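Chapter 4
Offline Storage and Synchronization

A mobile client cannot assume a network. The application must store what the user writes, show it at once, and send it to the server later. This chapter covers the local queue, the order in which queued changes are sent, and the handling of conflicts when two devices have edited the same record.

The running example is Evo, a note-taking client for phones and tablets. Its queue holds up to 400 changes. Each change carries a record number, a device number and a counter. The clock time is stored as well — but only for display.

Key terms: queue, replay, conflict, merge rule 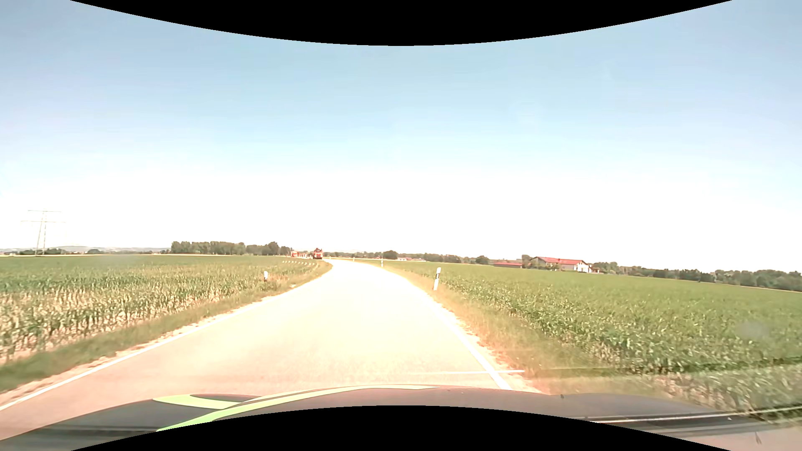 A conflict exists when two changes start from the same version of a record. Suppose a note attached to a photo is edited on a phone and a tablet, both offline. The phone's text reads "road between fields, white edge lines"; the tablet's reads "no center line, bends left." Neither edit is wrong, and keeping only the later one loses data. Section 4.1 defines a merge rule that keeps both and marks the record for review.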